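Stundlow Post Office

Stundlow Post Office is a rural post office and general store in the village of Stundlow, on the road to Plundudby. It handles letters, parcels, bill payments and basic banking for the village and the farms nearby, and is the only shop in the district that opens all year.

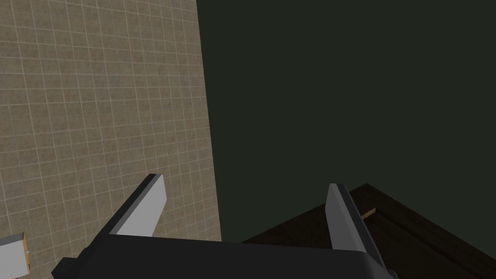

Reading time: 2 minutes

History

Mail for Stundlow was first handed out from a side room of the railway station. When passenger trains stopped, the service moved to a weatherboard shop on Espinoza Street, where it has remained. The shop was enlarged twice, first to add a sorting room and later to make space for a wall of private boxes. There are 200 boxes, of which around 33 are not rented.

A manual telephone exchange was run from the same building for 22 years. The switchboard was removed when automatic dialling reached the district, and the space became a store for parcels. 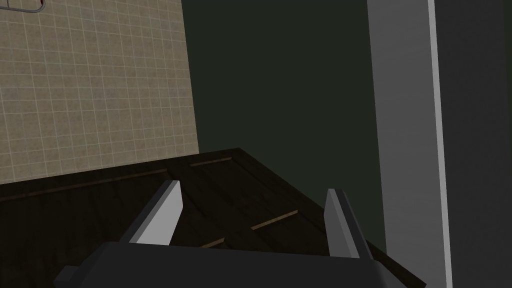 Espinoza Street Desk, Local History Editor

Services

The counter is open on weekdays and on one morning at the weekend. Mail arrives by van from Plundudby before opening time and is sorted by hand. A contractor delivers to properties outside the village on a route with six stops, most of them shared by several households. Residents of the village itself collect their mail from the boxes or the counter.

Banking was added after the last bank branch in Stundlow closed. Customers can pay in and withdraw cash, but loans and new accounts are dealt with in Plundudby. The shop also sells newspapers, stationery and stock feed supplied by Tornex.

Building

The front of the shop keeps its original verandah and double doors. A ramp was added on the north side in November, replacing two steps. The former exchange room still has its separate entrance, now used for parcel deliveries.

Last updated: Jan 21, 2025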